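We use cookies to keep you signed in and to remember your ticket filters. Accept all / Manage settings

Filed under: Known Issues > Asset Library > Search and Thumbnails

Ticket: Thumbnail previews missing or stale after library migration
Status: Resolved, monitoring
Product: Wotwood library server
Site: Horbridge

Initial report

After the Horbridge library was moved from the Janssen volume to the Harker volume, the web client shows gray placeholders for part of the still collection. Full-size files open normally. Search by file name works. Search by tag returns correct records with no preview. No errors shown to the user.

The collection holds 2,000 stills. Preview records after the move: 1,194. Expected: one per still.

Step 1. Restarted the preview service. No change. Service log shows a clean start and an empty queue, so the server does not consider any work to be pending.

Step 2. Cleared the browser cache on two workstations and tried a private window. Same placeholders on both. Client side ruled out.

Step 3. Checked permissions on the new volume. The service account could read all source folders and write to the preview folder. Wrote and deleted a test file as that account without trouble.

Step 4. Compared the preview table with the preview folder. Of the missing previews, 556 had a file on disk but no row in the table. The rest had neither. This means two faults, and they need to be handled separately.

Step 5. Looked at the rows that were present. Paths were stored as absolute paths in older records and relative paths in newer ones. The migration script rewrote relative paths correctly. It skipped absolute paths that contained a space in the folder name, and dropped the row without logging it. That accounts for the files with no row.

Step 6. For stills with neither file nor row, the common factor was an embedded color profile the converter could not parse. The converter exits with code 0 in this case — the queue marks the job done and never retries it. These previews had been missing before the move as well. The old client fell back to the full-size file, which hid the problem.

Fix applied

1. Stopped the preview service.
2. Exported the preview table.
3. Ran the path repair with quoting turned on.
4. Set the converter to ignore embedded profiles and assume sRGB.
5. Re-queued every still without a preview, batch limit 1,000.
6. Started the service and left it overnight.

Queue was empty by 6:40 the next morning. Row count and file count now match the collection.
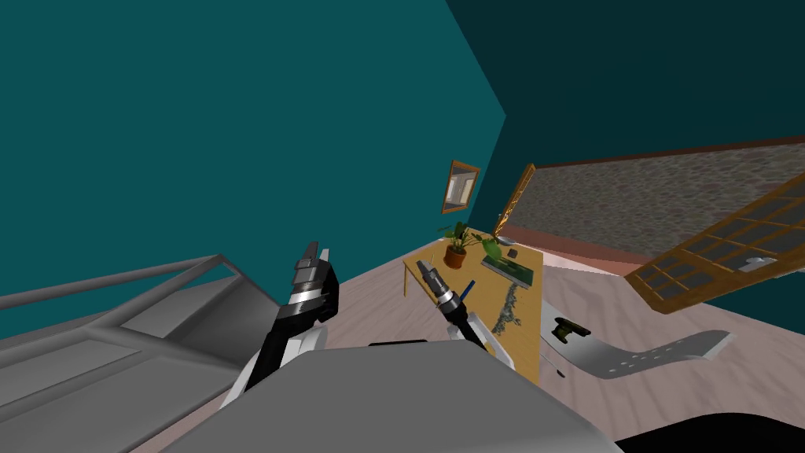 Silvana Rangel replied that matching counts were fine, but she wanted the converter's exit code handled before the ticket was closed, as the next unreadable file would fail the same silent way. Agreed. A wrapper now checks that the output file exists and is larger than zero bytes. If not, the job goes to the failed list and stays there until someone clears it.

Remaining items

Old absolute paths are still in the table. They resolve, but should be converted before any further move. Scheduled for the March maintenance window.

Comments

Nele Teuber
Same symptom on our server after a volume rename, no migration involved. Path repair did nothing until I turned quoting on. It is off by default and the manual page does not mention it.

dkp_admin
Does assuming sRGB change the originals or only the previews?

Silvana Rangel
Previews only. Source files are opened read-only.

mossgate
Batch limit of 1,000 ran our box out of memory. Dropped it by half and it finished.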